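Unit 7: Settled dust and cleaning frequency in small workrooms
Apr 26, 2019

7.1 Terms
Settled dust is the fraction that has left the air and rests on a horizontal surface. Loading is its mass per unit area, reported here in milligrams per square metre. Resuspension is the return of settled material to the air through foot traffic, draughts or dry sweeping.

7.2 Sampling
Mark out three squares on the floor: one at the door, one at mid-room, one in the corner furthest from the door. Wipe each square in overlapping strokes, fold the wipe inward and seal it. Weigh before and after on the same balance. Field blanks go with every batch - a batch without one is discarded.

7.3 Worked case
The Lepik workroom was sampled in September after seven days without cleaning. Mean loading at the door was 276 mg per square metre. The room was then swept dry and sampled again. Most of the loss was coarse grit; the fine fraction was little changed. The Jirkon workroom, with a similar floor and a door mat, gave lower values at the door and similar values in the corner.

Coarse material is best collected with a brush and pan held flat to the floor, using short strokes toward the pan. Long strokes raise the fine fraction. Follow with a damp mop, working from the far corner back to the door.
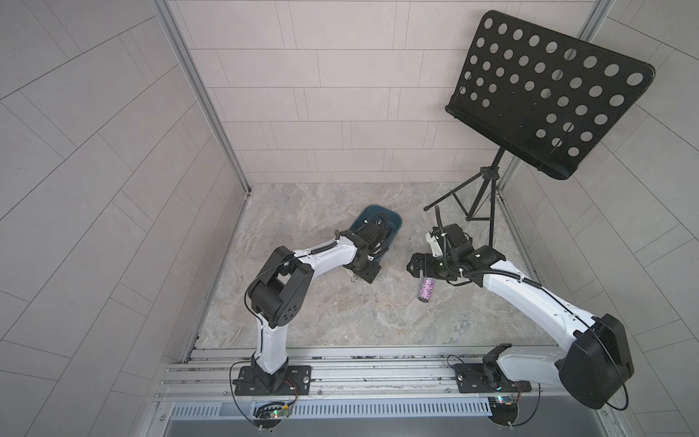 One student wrote in the margin of last year's handout that the corner figure ought to be reported separately, as averaging it with the door hides the effect of the mat. The point is accepted, and the report sheet now has a line for each square.

7.4 For the tutorial
Read the Traltell method sheet, sections 1 and 2. Recalculate the Lepik means with the blank subtracted. Bring the Jorkidau floor plan, coloured to show the traffic routes.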